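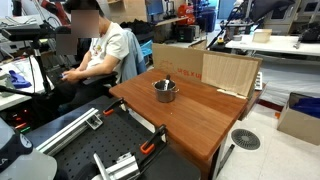
Pot, spoon, cardboard backdrop: the corner of the lab where I spent most of my semester.

Galang: Teaching a Robot to Deal With One Small Pot
Final report, robotics project class, Plomgate College, Stastamham
26 March 2024

So my project was a pot. When I signed up in November I told everyone I was going to have a robot cook dinner, and the instructor very kindly let me write that in my proposal and then wrote "pick one object" next to it in pen. I picked the stainless steel pot with two side handles. The jobs were: put something in the pot, take it out again, lid on, lid off. I called it Galang, after nothing in particular, and the name stuck because it was already on the folder.

The way we did it was by demonstration. I drive the arms through the job, everything gets recorded, and the recordings go into Prallow, which is the training code our class shares. Then the robot tries it alone and I stand there with my hand near the stop button making faces. By the end I had recorded 2,133 demonstrations. I kept 1,828 of them. The rest were me dropping the spoon, or bumping the table, or (a whole afternoon of these!) forgetting to restart one of the cameras.

I started with the spoon, thinking it would be the easy one. It isn't! A round handle can roll in the fingers, and if you grab it too high it swings and knocks on the rim on the way in. My first 900 demos were nearly all spoon, and the first policy I trained on them could get the spoon to the pot just fine and then hover over it like it was thinking about soup. I went back and recorded slower drops, with a clear pause before letting go, and the hovering mostly stopped.

The lid was a different kind of trouble. It has a knob on top, so grabbing it is simple enough, but setting it down straight is hard when the fingers are in the way of your own view. I ended up relying a lot on the close-up camera for this part.
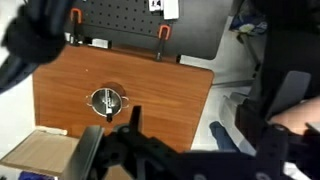 Lid on, seen from down by the gripper. Pegboard along the back of the table in this one.

My mistake with the lid was putting the pot in the same spot every time. Training looked great, my graphs looked great, I was ready to write this report early. Then I slid the pot over by the width of my hand and the robot went confidently for the place where it used to be. After that I moved the pot between every single demo, turned the handles a different way, and changed what was behind it when I remembered to. Boring work, and I got through a lot of podcasts, but it helped more than any setting I changed in Prallow.

Clamping everything down helped too. The table used to creep a tiny bit when an arm pushed on it, and I lost most of a week blaming the software for that.

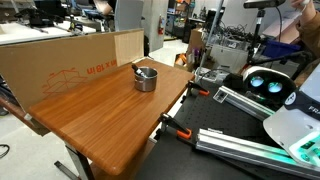
For the last round I wanted to know if it would cope with things besides the spoon, so I collected whatever thin stuff I could find in the desk drawers. Markers went pretty well. Anything short was bad, because the fingers have to go down inside the rim and they don't have much room in there. I'd want longer fingertips before trying that again, and I have a sketch for some in my notebook if next year's class wants it.

Where it ended up: the spoon job is solid enough that I'd show it to visitors, and the lid is fine as long as the pot isn't too close to the table's edge. Putting the two together in one go is still shaky. It forgets which half it's on and will sometimes try to put the lid on twice. I think it needs more full start-to-finish recordings, which I have very few of since I kept splitting them up to save time.

The recordings and my training settings are in the Galang folder on the class drive. Please read the notes file before you use the early spoon ones, the labels are a mess and I only fixed half of them.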